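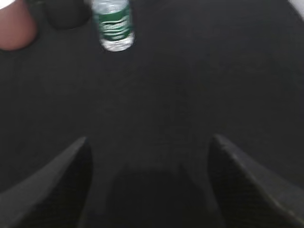 Wrist camera, fingers open, bottle at the far side of the mat. Attachment 1 of 1.

Re: [pikano-users] Detector drops the bottle during approach

Themis Kyriakidis wrote:
> We are seeing the bottle track vanish partway through the approach on
> the Nodville bench. The overhead camera holds it fine. The wrist camera
> loses it, the planner falls back to the last pose, and the arm stops
> short. I have raised the confidence threshold and lowered it again with
> no real change. Is anyone else running the wrist stream into the Pikano
> tracker, and if so with what timeout?
>
> Config is stock apart from the finger mask.

Hi Themis,

Yes, we run it that way, and we had the same trouble until August. I don't think the threshold is your problem. Have a look at the attached frame. The top of the bottle is out of view, and the outline is a bit smeared by motion. The green label is the only strong colour on it, and the lettering is too blurred to be any use as a feature. The base shows up as a bright ridged band against the dark mat, so an edge detector will happily lock onto that and call it the whole object.

Two things are going on in the tracker:

1. Boxes that touch the image border get their score scaled down. In stock config the factor is harsh. Look for border_penalty in the tracker section and halve it.

2. The finger mask is static. If yours was drawn with the gripper closed, then with the fingers spread it covers the wrong pixels. The bevels on the upper faces are light enough to produce long diagonal edges, and the tracker will associate those with anything it has recently lost. Regenerate the mask from the joint state. There is a script for this in the Unwood tools repo, under masks/.

On the timeout, we use 7 frames before the track is declared dead. The default is 4, which was too short for us at approach speed. I would not go much past 7 or the planner starts trusting a stale pose.

Also check your timestamps. Our wrist images were arriving 50 ms behind the joint states, and the projected pose drifted sideways whenever the wrist rotated. Gavalas has a patch that interpolates the joint state to the image time – it is in the 2.x branch but was never backported.

I haven't tried any of this with the depth stream turned on. Clear plastic gives us mostly holes there, so we leave it off for bottles and take the height from the table plane.

If it still drops after the mask change, send the tracker log with verbose association on and I'll run it against our build.

Cheers

_______________________________________________
pikano-users mailing list
To unsubscribe, see the list information page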